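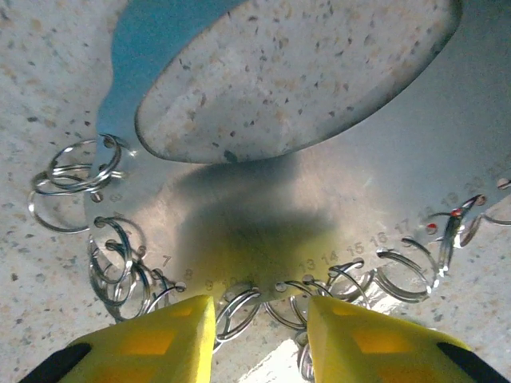
## Living with a dog and also with furniture

Our dog Lagman weighs 100 pounds, sheds in every season, and believes the couch was a gift to him. After five years of sharing a house I have opinions.

**Hair on upholstery.** Put on a damp rubber dish glove and drag it toward you in short strokes. The hair rolls up into a sort of felt sausage, which you may throw away or name. Vacuum afterward.

**Hair in the laundry.** Run the dog blanket through the dryer on a no-heat cycle for ten minutes *before* you wash it. Empty the lint trap, admire what's in there, then wash as usual. Washing first glues the hair to the drum and, by Thursday's load or so, to your work shirts.
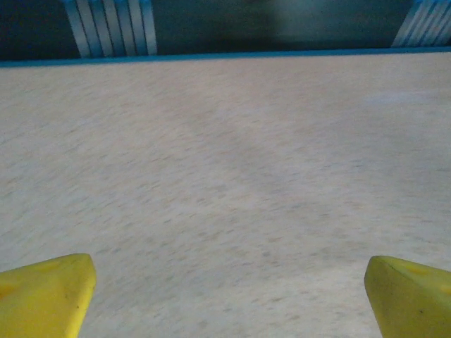
*Mark Anthony Abella*

**Water bowl slime.** It needs soap. I rinsed ours for most of a year and thought that counted. Hot water, dish soap, and a brush that isn't used for anything else, every day. Label the brush if you have guests who like to help.

**Muddy feet.** Keep two old towels by the back door. The dog will steal the first one. Dry the feet with the second while he's busy being proud of himself.

**Dry food.** If you buy the big bag, leave the food in it and set the whole bag inside a lidded bin. The bag has the lot number and date on it, and you'll want those if there's ever a recall. Squeeze the air out and roll the top down. Wash the bin between bags, or by January it will smell like a bait shop.
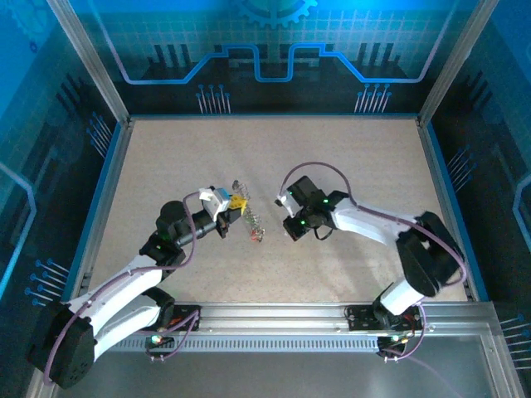

*Two arms and a dangling spring.*

**Leash smell.** Nylon leashes can soak in a bucket of warm water with a squirt of mild soap. Change the water when you can no longer bear to look at it. Hang to dry, out of the sun. Leather ones get a wipe with a damp cloth and no bucket.

**Collar tags that jingle at 2 a.m.** Wrap a narrow rubber band around the stack, leaving the phone number readable. Replace the band when it cracks. Lagman has eaten one, so I now check that it's tight.

**Nose prints on the glass.** Equal parts white vinegar and water, old T-shirt, low expectations. They're back before the bottle is under the sink.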